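Folding coats with hand-held grippers – how many examples before it's any use?
Finbarr Daly

I'm recording clothes folding with a pair of hand-held grippers, to train a small model at home. T-shirts went fine, but I've moved on to winter coats and keep getting muddled. Do I start every take with the coat laid out the same way? And do I bin the clumsy ones?

Shakuntala Chaturvedi

Don't lay it out the same each time! I did that for my first 15 takes and the model fell to bits as soon as a hood flopped sideways. Turn the coat, swap the blanket, move to another bed. I keep slow takes and bin only those where I've dropped something – though I do go back and forth on that.

Mine go sleeves first, then hem up to the hood. I've over 1,178 takes now, mostly coats. 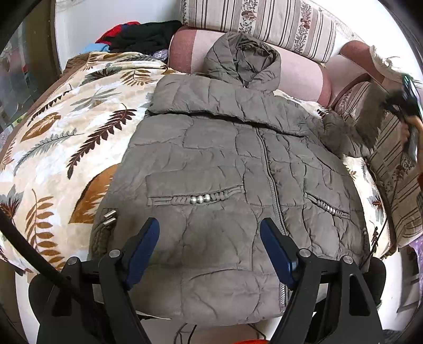 One sleeve across the chest, the other still out to the right.

Watch your cables too, they love a zip.

Cremilda Lins

What she said. Also do 12 in a sitting and then stop, your wrists will thank you.

Musyoka Bakilana

Which model are you using? I gave up on coats and went back to towels.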